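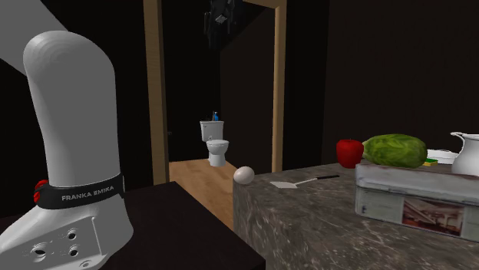
I have spent a good part of my working life reading rules that other people wrote for machines, and I have grown fond of them, the way you grow fond of an aunt who always asks whether you've locked the back door. So please take what follows as coming from a friend of rules. I think we need one more, and it's a small one. We should agree on how to write down a failure.

My colleagues at Holtel test household tasks in simulation before anything gets near a real kitchen. You give the arm a counter, an egg, a spatula, a few groceries, and you ask it to do something that any ten-year-old could manage before school. Then you run it again and again with things moved a little. Last September we ran one such task 4000 times, and our report said that 2558 of those runs were successes. I remember feeling rather pleased with the number until Zohreh Moradi, who reads our reports before they leave the building, sent it back with a single question in the margin. What did we mean by success?

Well, we meant that the egg ended up where it was supposed to be. We had not written down whether it was allowed to knock against something on the way, or whether the arm could pass through the space where a person might reasonably be standing. A simulated egg doesn't crack unless somebody has told it how, and we hadn't. In our log, a run where the egg was carried gently and a run where it was flung into place looked exactly the same.

I don't tell this story to embarrass my team (I signed the report too!). I tell it because I have since read a great many reports from other groups, and most of them have the same hole in the same place. The Predano guidelines, which many of us in this corner of the trade follow, have 24 pages on how to describe the arm and its controller, and they are good pages. On what counts as a bad run they have one paragraph, and it says that criteria should be "appropriate to the task." I have read it many times and I still couldn't tell you what it asks me to do on a Tuesday morning.

My proposal is plain. Before the first run, the people doing the test should write out the ways it can go wrong, in words a visitor would understand. Dropped it. Hit something. Stopped and didn't start again. Finished, but in a way you wouldn't want in your own home. Every run then gets one of those words or a pass, and the list goes at the front of the report, ahead of the percentages. If a new kind of failure appears halfway through, you add it, say when you added it, and go back over the earlier runs. At Holtel we're up to 7 kinds now, and going back was a miserable week, I'll admit – but we'd do it again.

The objection I hear most often is that this is too much fuss for simulation, where no real crockery is at stake. I have some sympathy. A simulator is supposed to be the place where you can be careless and learn something by it, and I would hate for us to lose that. Play all you like, I say, and keep your scribbles to yourself. But once a number goes into a report, somebody down the hall will use it to decide whether a machine is ready to work beside a person, and that somebody may never see a single run.

The other objection is that different labs will write different lists, and then how do you compare them? I'd still take two honest lists that don't match over two percentages that only seem to. The folks at Jääskeläinen have offered to collect everyone's lists in one shared document, and I hope people will send theirs in, even the messy ones. Ours went in last month, with Zohreh's question copied at the top.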